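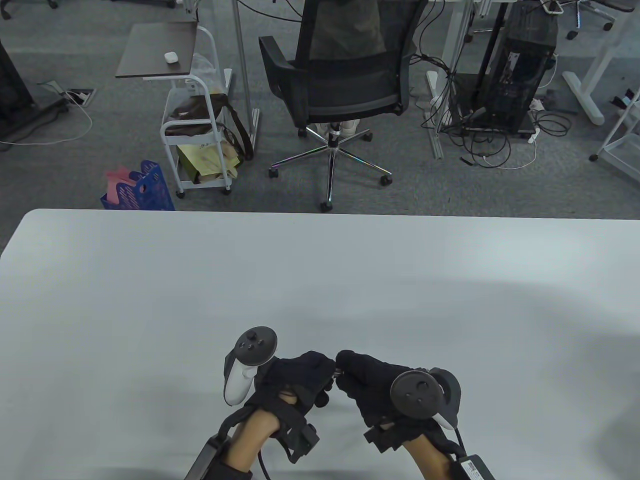 White top, rounded front corner, mesh chair on the far side.

Sovirari Workspace Forum > Desks and Tables > White tops: finish, glare, corners

kultness_396
2 Apr 2021
Replacing the tops in a carpeted office. Current one is white with a rounded front corner. Budget is 500 per top, fitted. Two questions: does matte white hold up to controllers and straps with buckles, and is a larger corner radius worth paying for?

hendriks_b
Matte marks more easily than satin. Metal buckles leave gray lines that look like scratches but are usually transfer. Melamine sponge, light pressure, then a damp cloth. Test the underside first.

Prukelley
Disagree on the sponge. It is an abrasive. Do it weekly and you get a polished patch that shows under side light. Isopropyl on a cloth removes the same transfer.

hendriks_b
Weekly, yes. I do it twice a year. No patch so far.

deskload
Take the radius. Square corners chip first, and edge banding lifts there. A shadow across white is also less distracting on matte, whatever the cleaning trouble.

kultness_396
Noted. Chair is black mesh on a chrome five-star base with casters. Keep the chrome or go to black nylon?

Prukelley
Keep it. Check the casters instead. Hard ones are for carpet, soft ones for hard floors. Ours were swapped in February and the chairs roll properly now.

deskload
Nylon scuffs less visibly. Chrome shows every shoe mark.

kultness_396
Ordering one satin sample and one matte. Will post both after a month of use.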